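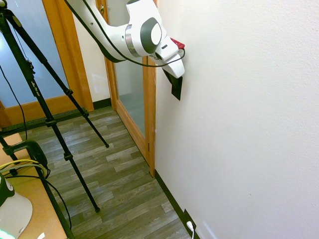

Minutes of the meeting on the open day, Rurkach workshop, 10th May

Present: Hrvoje Nikolaidis (chair), Grīnberga (minutes), two colleagues from Stastetti.
Apologies: Flistero.

1. Last minutes
Accepted with one correction. The hall booking is for the afternoon only.

2. Demonstration at the wall
The members watched the arm working at the white wall beside the glass door. Stastetti asked if visitors could stand nearer than in the first plan. Hrvoje answered that they should stay behind a tape line, and that the doorway must be kept free for people who come and go. Agreed. Grīnberga will buy the tape.

3. Visitor groups
Last August we had 44 visitors and it was too crowded. This year there will be 4 groups, with some 60 people in total. Each group stays for three short demonstrations and then goes to the kitchen for coffee. Stastetti would prefer smaller groups, but there are not enough guides. The question stays open until Flistero confirms how many people they can send.

4. Spoken explanation
Hrvoje read his draft text. It was found clear but too long for school children. He will make a shorter version and send it to everybody before the next meeting.

5. Other business
The sign at the street entrance still shows the old opening hours. Stastetti will print a new one.

Next meeting: same room, date to be sent by e-mail.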